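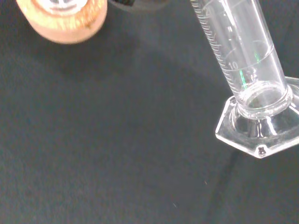

Equipment planning for laboratory automation is the work of deciding what a laboratory shall buy before a robot takes over the handling of glassware. A plan usually covers the arm, the gripper, the wrist camera, spare fingers and the yearly service. At the Starnemness teaching laboratory, Bindu Warrier divided the budget into 2 parts, purchase and running costs. The gripper was priced at 2,508 euros and the spare fingers at 710. Breakage of cylinders is counted under running costs.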